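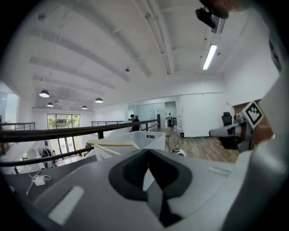

The slide stays up while people find seats. Good evening, I'm Kelechi Shehu, and for the next while I'm going to talk about clutter in shared buildings, a subject I was given because Silviu Preda had already taken the interesting one. I want to start with flat surfaces and what they attract. You'll notice there is a white charger block on the dark tabletop, with its cable in loose coils, and a thin wooden stick lying across a white plastic tray. Leave those two in your mind. We're coming back to both.

(Pause. Let the people at the back finish with the coffee.)

First point. An upper floor with a railing is a storage area. The architect will tell you it's a mezzanine. The brochure for our place at Stockdale called it a "gathering level," and it did gather. When we moved in we had 2 tables up there and a rule that they'd be cleared every evening. I wrote the rule. I was also the first to break it, with a box of lamp parts that stayed until May.

What I like about a mezzanine is that you can stand at the rail and see everyone else's mess on the lower floor. People get very confident about tidiness up there. Aminu Chukwu used to lean on ours and give directions, with his own desk directly behind him. I have photos of that desk. He has asked me to skip them.

(Skip them. Look at Aminu.)

Second point, chargers. In the Visholm building we did a proper count, because Xiomara Haverford wanted a number for the budget and would not accept "a lot." The number was 88. That was chargers with nothing plugged into them and no name on them, in a building with 4 rooms. We put them all in a crate with a sign that said PLEASE CLAIM. By Friday the crate had more in it than when we started.

So, the charger on the tabletop. The question I ask is where the thing would go if you picked it up. If you can't answer in the time it takes to walk to the stairs, it has no home, and it's going back on the table. Labels help a bit. A hook under the table edge helps more. A speech at the Monday meeting has never helped, and I've given up to 248 of them.

(If they laugh, wait. If they don't, next card.)

Third point is the tray, and I've changed my mind on trays. Kanako Shibata brought them in at Lonumgate and I thought it was a way of making clutter look as if it had been served. Her argument was that a tray has a rim. When it's full, it's full, and you can carry the whole lot away in one go — try that with a tabletop. I held out for a year and then bought my own.

There's a catch, and it's the stick. One small item in a tray looks looked after. It could be a coffee stirrer or somebody's craft project, and no one will throw it out, because it's in a tray, so it must be important. We had a tray like that at Mirnance with a single key in it. We built two shelves around that key. It didn't fit any door we owned.

(Hold up the key. It's in the left jacket pocket, check before going on.)

What we do now: every tray gets emptied on the last working day of the month, by whoever is nearest, and anything unclaimed goes in the crate. The crate has a lid. Xiomara has the lid.

Questions next. Silviu will want to ask about cable ties. Take someone else first. Then ask people to carry their cups downstairs with them, and mention the hooks again if there's time.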